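Sinidlow order log

Hi! I'm Huiling, and I put this together because I wanted to know when people buy stuff online — late at night, mostly. You get 2,805 orders from 27 small web shops, one row per order, with prices in dollars. Roughly 600 rows have no coupon field, so leave those out if you're comparing discounts.

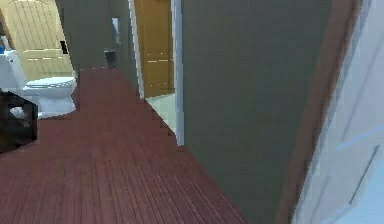
Returns are in a second file, matched by order ID. Elie Kassab fixed the time zones in August, so grab the new copy!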